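How do you look after a robot with two arms?

By Domingo Alarcón, for the Okgate kids' science page

Okay, quick one this month, because the robot needs its April checkup and I'm meant to be helping.

Our robot is called Donby. Two arms, two hands, lots of fingers. Its job is a board with blue pieces, sort of like the shape puzzle you had when you were tiny. Pick up a piece, put it in the right place. Sounds easy. It isn't! 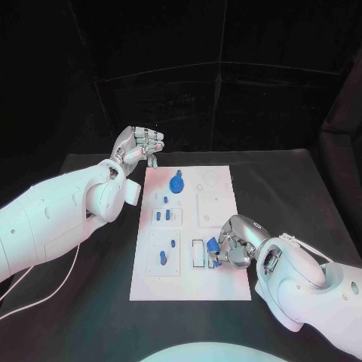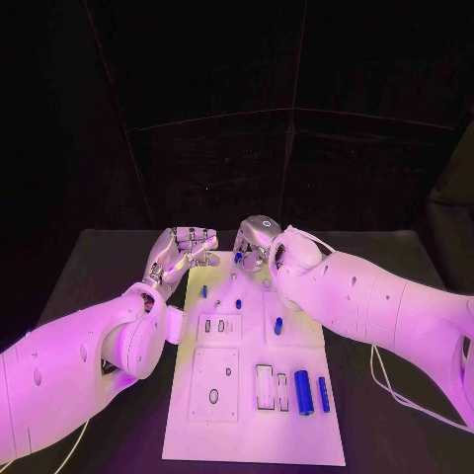 Donby's two hands at the board with the blue pieces.

Why a puzzle board?

Because fingers are hard. When you pick up a crayon you don't think about it. Your skin feels it, your eyes see it, your brain does the rest. A robot has to work all that out with motors and numbers. If one number is a tiny bit wrong, the piece bumps the edge of the hole and won't go in. So the board is a good test. If Donby starts missing, we know something needs fixing.

What's inside an arm?

Under the white shell there are motors at the joints. Shoulder, elbow, wrist, same as you. Each motor has a sensor that tells the computer how far it has turned. Then gears, screws, wires. Some wires run on the outside too, and those are the ones Cyrill worries about most. A wire that gets bent over and over can break inside where you can't see it.

The checkup

Cyrill Ammann does it, I hold the flashlight. It takes 33 minutes if all goes well. Last time it took all morning.

First, power off. Always. Even grown ups have to say "power off" out loud before they touch anything. An arm can't tell your hand from a puzzle piece.

Next the screws. There is a list with 102 of them on it and every one gets a tick. Screws wiggle loose when a machine moves all day. Cyrill uses a special screwdriver that clicks when the screw is tight enough. Too tight is bad too, you can crack the shell.

Then the cables. He slides his fingers along each one and feels for kinks. There has to be some slack so the arm can bend. Too much slack and the cable catches on stuff. If it looks worn, swap it.

Then the fingers. Wipe off the dust, soft cloth, no water!! Power back on, everybody steps back, and Donby opens and closes each hand 11 times, slowly. We listen. A happy joint hums. A joint that needs help goes click or grrr.

Last, finding home

This is my favorite bit. The robot has to be told where it is. Cyrill moves each joint to a starting spot called home, and the computer saves teh numbers. Now when it counts from home, it knows where its fingers are. Skip this and it would reach for a piece and grab air.

The time it went wrong

In the fall Donby kept missing the same hole by 2 millimeters. That's thinner than a pencil. Checked the motors, fine. Checked the cables, fine. Then Venkatesh Devadiga leaned down and looked at the board. The board had slid! Nothing wrong with the robot at all. We pushed it back to its mark and off it went.

Try it at home

Put on thick winter gloves and do a jigsaw puzzle. Now close one eye. Get a friend to nudge the puzzle a little bit while you look away, then try again without looking. How many pieces did you get in?

Words to know

Joint: a place where an arm or finger bends.
Sensor: a part that measures something and tells the computer.
Home: the starting spot a robot counts from.

Got a question for Cyrill? Ask a grown up to help you send it in. Next month we visit the pump house at Rudemwood, bring boots.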